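Kummont Block Library
Frequently asked questions about borrowing, sorting and putting away

Last updated June 2019

Welcome, and thank you for stopping by! Most of what people write to ask us is gathered on this page, and I've tried to answer the way I would if you were standing at the counter with a bin under your arm. If your question is missing, there's an address at the bottom for how to reach us, and I do read everything that comes in, even if it sometimes takes me a few days to get to the bottom of the pile.
– Renata Ziółkowski

What can I borrow?

Blocks, mostly, and the bins to keep them in. We have 2,000 blocks on the shelves, in bars, cubes, planks and a small and much-loved family of arches. They go out to classrooms, play groups, grandparents, scout troops and the occasional grown-up who wants to plan a garden wall on the dining table first. You may take the blocks with a bin or bring your own box.

Do I need to be a member?

Yes, but joining is easy and takes one form. A membership covers a household or a classroom, and you can have two bins out at a time. If you're setting up for a school fair or something of that size, write to us ahead of time and we'll see what we can do.

How long can I keep a bin?

Three weeks, and you can renew once by email. We do ask that you bring the Kołodziej arches back on time, please, because there is only one set and there's nearly always somebody waiting for it. (They're named for the family who gave them to us, and they really are lovely – if you see them on the shelf, take them home while you can!)

Why do you sort by shape first and color second?

We've tried it both ways. Years ago everything was sorted by color, so the green bin had green bars and green cubes and green everything, and it looked beautiful on the shelf. Then people got home and found they had four different lengths and thicknesses and nothing that would line up. Children who are building want pieces that match in size, and they're quite happy to work with whatever colors come along. So now the bars live with the bars and the cubes with the cubes, and within a shape we try to put two colors together that are easy to tell apart.

Why red and green bars together?

It's a pairing a lot of our borrowers like for pattern games. You can lay a reddish-brown bar, then a dark green one, then a reddish-brown one, and a four-year-old will usually take over from there. They also make a good first sorting job: tip the bars out, and ask for the reds in one row and the greens in another. Do bear in mind that both colors are fairly dark, so in a dim corner they can be harder to tell apart than you'd expect. Anyone who has trouble with reds and greens will have a nicer time with one of our blue and yellow bins, and we're always glad to swap.

Do the blocks have to be stacked neatly when I return them?

No, please don't spend your evening on it. A bin with plenty of room in it can come back with the bars lying every which way. What we care about is that the right shapes are in the right bin and that nothing else has crept in – we have found socks, crayons, a good many raisins and once a set of car keys. A full bin is a little different, and there it does pay to lay the bars flat and side by side, or the last few will sit up above the rim and tumble off on the walk to the car.

My bin is scratched inside. Did I do that?

Almost certainly not, so please don't worry. The gray metal bins get a hard life, with corners and edges sliding down the sides and across the floor every time somebody tips the blocks in or goes rummaging for one at the bottom. They end up with long scratches, rubbed places and darker smears, and there's nothing wrong with any of that. We don't charge for marks on the inside. We would like to hear from you if a rim has been bent or an edge feels sharp to the finger, and then we'll take the bin off the shelf right away.

A well-used one, with a few reddish-brown and dark green bars in it, looks much as you'd expect after all that.
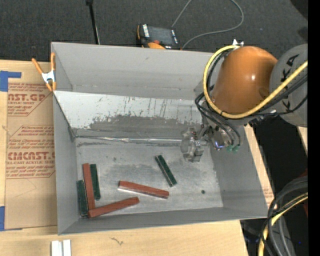 Should I put something under the bin at home?

If it's going on a table you're fond of, yes. A folded towel or an old place mat is plenty. Grit caught under a metal bin will scratch a tabletop when the bin is pushed along, so lift it if you can, and wipe the bottom before you set it down. On the floor, a rug does the same job and has the extra kindness of making the whole business quieter.

Speaking of noise, is there any way to make the bins less loud?

Oh, we sympathize! Blocks dropped into a metal bin make a tremendous clatter, and small children tend to think that's the best part. A piece of felt cut to fit the floor of the bin helps a great deal. Just lay it in loose, please, with no glue or tape, and take it out before you bring the bin back. If you live upstairs from somebody, ask for one of our Tuderon cloth sacks. They hold less than a bin does, but the neighbors will thank you.

How should I clean the blocks?

Wipe them with a soft cloth, barely damp, and let them dry on a towel before they go back. Please don't soak them or put them in the dishwasher, whatever they're made of, as we have a mix of makers and materials and they don't all take to water the same way. Anything sticky can be left for us. Put a note in the bin and we'll see to it at the counter with no hard feelings at all.

I've lost a block. What now?

Look under the couch first, then inside the couch, then in the toy stove if you have one. If it still hasn't appeared, tell us the shape and color when you return the bin. We keep a drawer of spares, many of them from Kumwood, and one lost piece in a loan is free of charge. If it turns up months later, just drop it through the mail slot.

Do you accept donations?

Gladly, as long as the blocks are clean and have no splinters or flaking paint. Odd ones are welcome too. Last year we were given 197 cubes in a pillowcase, and after a good wipe nearly all of them went straight out on loan. Bins are harder for us to take, as we're short of shelf space, so please write before you carry one over.

Can I borrow enough for a whole class?

You can, with some notice. The most we've sent out in one go is 1,000 blocks, for a school that wanted to build its own street down the length of the gym. For a regular classroom, two bins of bars and a bin of planks keep most groups busy, and we'll lift the usual limit for you. Bring a hand truck or a strong friend.

How do I get in touch?

Write to the Kummont Block Library at the front desk address on your membership form, or leave a note in the box by the door. Put your member name at the top, and if it's about a bin, the number from its tag.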